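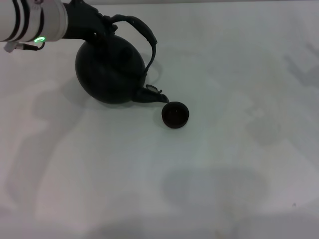

4. First Use and Water Setup

This section applies to the Cullano under-counter hot water system, supplied with the Steyn filter head and the short-reach tap. Complete Section 3 (Mounting the Tank) before you begin. The cold water supply must remain closed until step 3 of Section 4.2.

4.1 Before you begin

Confirm that the following items are at hand:

One filter cartridge, sealed in its wrapper
Two braided hoses, marked C (cold inlet) and H (hot outlet)
The drip tray and its grate
The hardness test strip, packed inside the front cover of this manual
A heatproof jug or teapot for collecting the first hot water
A dry cloth

If any item is missing, contact the dealer and quote the serial number printed on the left side of the tank. Do not use hoses from an older system. The fittings look alike, but the thread is different.

CAUTION: The tank must not be switched on while empty. Damage to the heating element caused by dry operation is not covered by the warranty.

4.2 Filling the tank

1. Remove the wrapper and the red cap from the filter cartridge. Push the cartridge into the filter head and turn it clockwise until it stops.
2. Check that hoses C and H are tightened by hand and then by a further quarter turn with a wrench. Do not overtighten.
3. Open the cold water supply halfway. Water will be heard entering the tank.
4. Place the jug under the tap and hold the tap lever down. Air will escape first, followed by an uneven flow of water.
5. When the flow is even, continue for 10 minutes, emptying the jug as needed. This water may be gray from carbon dust in the new cartridge and should be discarded.
6. Release the lever and open the cold water supply fully.
7. Wipe all joints with the dry cloth and inspect them. If moisture returns, close the supply and repeat step 2.

Note: A small amount of water may drip from the tap for a short time after the lever is released.

4.3 Setting the water hardness

The hardness setting determines how often the system asks to be descaled. It does not change the taste or temperature of the water.

1. Dip the test strip in a cup of cold, unfiltered tap water for one second. Shake off the excess and wait one minute.
2. Compare the strip with the color chart on the inside cover.
3. Press and hold the MENU key until the letter H appears.
4. Use the arrow keys to select H1 (soft), H2 (medium) or H3 (hard).
5. Press MENU once to save. The display returns to the clock.

Buildings with a central water softener should select H1. If the building changes its supply or its softener, repeat the test.

4.4 First heating

1. Plug the power cord into a grounded outlet. Do not use an extension cord.
2. Press the power key. The display shows HEAT while the tank warms. Allow 36 minutes for the first cycle.
3. When the display shows READY, draw and discard two full jugs of hot water.
4. Allow the tank to return to READY before serving.

WARNING: Water leaves the tap near boiling. Hold the jug or teapot by its handle and keep the other hand clear of the spout. Do not leave children unattended near the tap.

During heating the tank may click or hum. Steam at the tap is normal. Steam from beneath the counter is not normal; switch off the system, close the cold water supply and call for service.

4.5 Child lock

The child lock is switched on at the factory. To draw hot water, press the lock key and then the lever. The lock returns 12 seconds after the lever is released. In staff kitchens the lock may be turned off from the menu, under item 13. The setting is lost if the power is interrupted and must then be entered again.

4.6 Setup record

The person completing the setup should fill in the card at the back of this manual, entering the hardness setting, the month of filter installation and the serial number. Keep the card near the tank. Cedbridge service staff will ask to see it at each visit.

For descaling, see Section 5. For filter replacement, see Section 6.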